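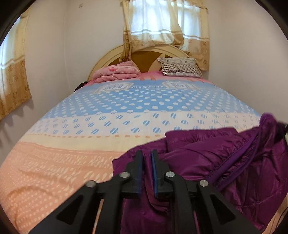 Page 7

Vollell Hand Gripper, parallel jaw, with camera mount
Part no. 807
Sold by the Lunport shared workshop store
In stock. Kit or built.

Quick version: two jaws on a linkage, you squeeze the handle, the jaws come together, the camera behind them sees what the jaws see. You carry it around the house and do chores with it. The recordings go to whatever arm you're building on the bench. No arm in the box. People keep asking. No arm.

Shown over the bed with the purple quilted jacket, which is about as nasty a thing as you can hand a small gripper. Slick fabric, puckered stitching, folds everywhere, trim that wants to slide. If you're buying this for laundry jobs start with something flatter. Pillowcase, dish towel. Then the jacket.

What you get in the kit

Jaws, left and right
Outer arms and inner links, both sides, matte black
Grip pads, dark blue
Pins, round, silver, metal
Handle halves with trigger and return spring
Camera bracket
Bag of screws, more than you need on purpose
Hex key
Printed build sheet, one side only

Not in the kit

Camera. Lens. Cable. Memory card. Threadlocker. Patience for the spring.

The built version is the same parts put together at our bench and squeezed 3000 times on the cycle jig before it gets a bag and a label. The kit version you cycle yourself, by hand, in front of the TV. Works fine, it just takes a couple evenings.

Linkage

Both sides mirror each other. Outer arm with the triangular recess, inner link running steeper behind it, pin at each joint. The idea is that the jaws stay close to parallel all the way through the travel so the pads meet flat and don't pinch at the tips first. Tips-first is what kills you on fabric. You get one layer when you wanted the whole fold, or you get nothing and the trigger closes on air.

Do NOT overtighten at the pins. Should swing under its own weight when you hold it sideways. If it doesn't, back off a bit and try again. If it swings but feels gritty, take the pin out, wipe it, put it back dry. No oil. Oil finds its way to the pads and then the pads are useless and you're writing to us about it.

Left and right links look the same on the table and they are not. Look for the small notch on the inside. Lay out one whole side before you touch the other. We say this on the build sheet too and still get the emails.

Pads

Stick-on, dark blue, one on each jaw face. Clean the jaw face with alcohol, let it dry, press hard, leave it overnight. Not an hour. Overnight. A pad that creeps half a hair to one side will show up in every recording and you won't notice until you've got a whole week of them.

Spare pads are sold separately, see below. Life depends on what you grab. Denim and zippers eat them. Cotton sheets hardly touch them.

Camera mount

Takes the Tristano wide lens module without any adapter. Other small board cameras fit with the slotted plate, which is in the bag, loose, don't throw it out. The bracket sits so both jaws come up from the bottom of the view and meet near the middle. You want the jaws in there all the time. If you can't see the pads close on the thing, the recording isn't worth much for training.

With the wide lens you will get black curved corners up top. Normal. Straight lines bow out at the sides too, walls, window edges, everything. Also normal. Don't crop it out, don't straighten it, leave the files alone and run your calibration board before each session. If you straighten some and not others you have made yourself a mess.

Windows: the lens picks up a lot of room, so a bright window behind the bed ends up in the shot whether you wanted it or not. Thin curtains help some. Lock the exposure before you start, on the fabric, with the window in view. Auto exposure hunting up and down is the most common complaint we get and it's not the gripper.

Cable

Route it out the back of the handle and along your forearm, then down. Velcro strap at the elbow. A cable that crosses in front of the jaws gets grabbed sooner or later and then you've recorded yourself teaching a robot to grab a cable. Leave slack at the wrist. More slack than that.

Matching it to your arm

Same jaws, same pads, same camera spacing on both ends, that's the whole trick. The bolt pattern on the back of the jaw block fits the Schnyder wrist plate, so you can build a second head, leave the handle off, and put it straight on the arm. Order the head-only version for this (in the list below). If your wrist is something else there's a drawing in the download folder, blank plate with the holes marked, drill your own.

Zero the opening on both. Close the handheld all the way, note the reading, do the same on the arm. They should agree. If they don't, shim the arm side, leave the handheld alone.

And please clamp the arm down before you power it up. Actual clamps, on an actual bench. We have one bench at Lunport with a bite out of the edge and that is how it got there.

Doing bed and clothing jobs

Notes from our own use, more or less in the order we learned them.

Go slower than feels natural. Your hand is quick and your arm at home won't be. If you snatch at a jacket the motors can't follow it and the replay is junk.

Come in from above on a ridge of fabric, not a flat spot. A bunched part stands up for you, grab there. Flaps with a straight edge are good too, easy to see and easy to get both layers.

Printed sheets are fine. Good even. Stripes, dots, lettering, big blocks of color, all of it gives the tracking something to hold on to as you move. A plain white sheet under a bright window is the worst case, the position drifts and you'll see it wander off sideways in the playback. If plain white is all you've got, leave a pillow or a folded blanket in view.

Keep your other hand out of it. Really out. Behind your back if you have to. The arm has one gripper, so you have one gripper.

Start and stop every take in the same place, jaws open, tool still, count of three. Makes cutting the files later much less painfull.

Drop the bad takes the same day. You think you'll remember which ones. You won't.

Wrist gets tired before the hand does. It's not heavy but it hangs out in front of you and a bed is low. Kneel. Or put something under the mattress end, up to you.

Known problems

Trigger sticks half way: spring is in backward. Long leg goes toward the palm.

Jaws close crooked: one link swapped left for right. See above. Take it apart, sorry.

Click at full open: outer arm touching the stop screw. Back the screw out a quarter turn.

Pin walking out: older batch, the clip groove was shallow. Write us and we'll send a set, no charge, just tell us the batch letter on the bag.

Jaw gap shows a sliver when closed on nothing: fine, the pads are supposed to take up the rest once there's something between them.

Camera view tilts after a while: bracket screws again. Threadlocker, the blue kind.

Reading jumps when closing: magnet is loose in the pocket. Drop of glue. Let it cure before you zero it or you'll do the whole thing twice.

Tools for the kit

Hex key is in there. You also want small pliers, tweezers for the clips, a rag, alcohol, and a tray with a lip so the pins don't roll off. Workshop members can use bench 3, everything is in the drawer under it. Put it back after.

Other part numbers

807-K, kit
807-B, built and cycled
807-H, head only, for the arm side, no handle
807-P, spare pads, pair
807-N, pin and clip set
807-S, return spring, the one everybody loses

Kit and built ship in the same size box. Head-only goes in a padded bag. Orders in by Wednesday noon go out that afternoon, anything later waits for the next run. Pickup at the Lunport front desk is free, bring the order number.

Returns

Unopened kit, yes. Opened kit, yes if all the bags are still sealed. Half built kit, no, but bring it in on open night and we'll sit down with it. Built version, yes if the pads are clean and it hasn't been drilled. Somebody always drills it.

Changes since last version

Triangular recess in the outer arms, so there's less weight out front. Bracket moved back slightly so more of the jaws show. Notch added to the inner links (see above, again). Build sheet rewritten in February, throw the old one away, step order was wrong on the spring and we are aware.

Old jaws fit the new arms. New jaws do not fit the old arms without filing. If you're mixing, ask first.

Drawings, bracket files and teh calibration board are all in the download folder, print the board at full size and check it with a ruler before you trust it. Stick it to something flat. Cardboard isn't flat.

Questions go to the store desk, put the part number in the subject line.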